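Pesholm Manipulation Data Project
Progress report to the Poltness program office
February 2023
By the Pesholm data collection group

The reporting period covers the second block of teleoperated recording on the pine table cell. The block was planned around household containers that are awkward for the current policy: clear walls, liquid contents, and shapes that do not rest the same way twice. The total for the block stands at 1754 accepted episodes. A further 167 were rejected at review and are kept in a separate store with their rejection codes.

The pump bottle set accounts for most of the work reported here. Its label is the only strongly visible part of the object against pale wood, and the wrist view loses even that when the arm moves quickly. 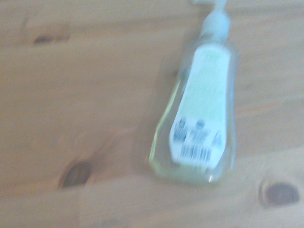

Reading time: 5 minutes

1. Wrist view quality

Motion blur in the wrist stream was the most common rejection code. At the speeds operators used in the first block, the printing on the bottle label smears into streaks and the barcode merges into a band. The outline of the clear plastic doubles. A person can still tell what the object is, but the pose labels made from such frames were inconsistent between annotators.

Two changes were made. Exposure on the wrist camera was shortened, with gain raised to compensate, and the approach speed limit in the teleoperation software was lowered for the last part of the reach. Blur-related rejections fell after both changes were in place. The two were introduced together, so the report cannot assign the gain to one or the other. A short ablation is planned for the next block.

Blurred frames are not removed from accepted episodes. The learning group asked for them to stay in, flagged per frame, so that the training code can weight or drop them. The flag is computed from local contrast and was checked by hand on a sample. It tends to over-flag frames that hold only bare wood – this is being corrected by masking the areas with little grain.

2. Small and translucent objects

Dumby is the internal name for the set of small objects added in this block. Several are pale or translucent and sit close to the color of the table. They were included at the request of the learning group, which found that the present policy closes its fingers early when it cannot separate the object from the surface.

From the fixed view, the fingertips hide much of an object of this size during the grasp, and what remains visible blends into the wood. Grasp success is therefore not labeled from the fixed view alone. The annotation guide now requires the gripper width signal to agree with the annotator before an episode is marked as a success. Where the two disagree, the episode goes to a second annotator.

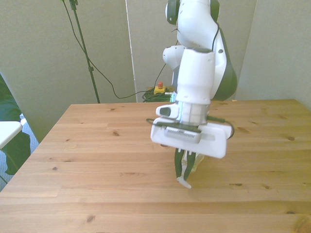 3. Start states and coverage

In the first block operators placed objects by habit, mostly upright and near the middle of the table. Start states are now drawn from a list by the Mulder scheduler, which gives the operator a table zone, a resting pose and a heading. The operator confirms the placement and the episode begins with the gripper open and clear of the object.

For the pump bottle the list has nine resting poses. Those with the bottle on its side are the most useful and the slowest to record. The pump head makes the neck end irregular, and a grasp across the collar often turns the bottle instead of lifting it. Operators were told to keep such failures and to attempt recovery once before ending the episode. Recovery attempts are stored as part of the same episode with a marker at the start of the second approach.

Coverage by zone is acceptable except along the far edge, where the arm has to fold back on itself and operators report poor control. The options are to move the table forward or to leave the strip out of the distribution. We prefer the second for now – moving the table would mean a new calibration and a break in the data.
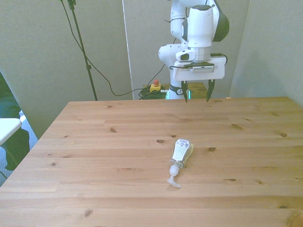 4. Open issues

Time alignment between the fixed and wrist streams drifted on long sessions. The recorder now resynchronizes at the start of every episode. Sessions recorded before the fix have been corrected offline and carry a version tag.

Storage at Pesholm is adequate for the next block at the present frame rate. If the program office wants the wrist stream kept uncompressed, additional disks will be needed and should be ordered before April.

Annotation lags recording by roughly nine working days. No change in staffing is requested. The second-annotator step described in section 2 is the main cause, and the backlog should shrink once the Dumby objects make up a smaller share of the schedule.

5. Next period

Work will continue with the same cell and the same camera positions. Five further containers will be added, all with caps or pumps. The exposure and speed ablation will be run first, on the pump bottle only, and its results sent to Poltness as a separate note.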